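Film reviewers wanted at the Hasent Picture Page

We're a small movie review site, going since one rainy May when a few of us couldn't stop arguing about an ending, and we'd love some new voices. If you walk out of the Bellis or the Karden still talking - or you watch everything at home on the couch and have opinions anyway - please write to us.

You'd cover two new releases a month, between 500 and 1000 words each. Older movies are welcome too, and our Pretis festival diary can run to 2000 if you have that much to say (somebody always does). We pay $15 a review, plus your ticket. It's a modest sum, we know, but it comes promptly.

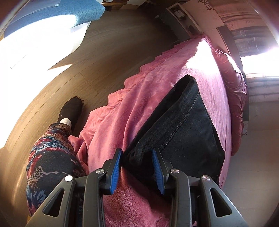
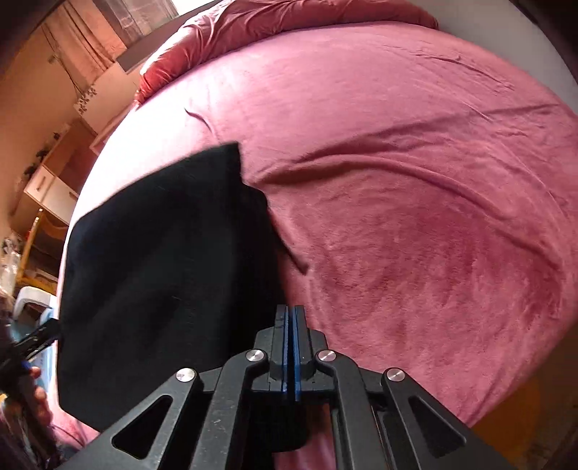
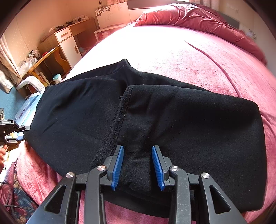 Black fabric on a pink blanket.

You don't need a film degree or any published work. We do ask that you see the whole movie, keep the ending to yourself, and tell us plainly whether you liked it. Being the only person who did is perfectly fine with us!

Send one sample review, pasted into your email, and a line or two about the last thing you saw twice. We read everything on Tuesday evenings and write back to everyone, even if it takes us a little while.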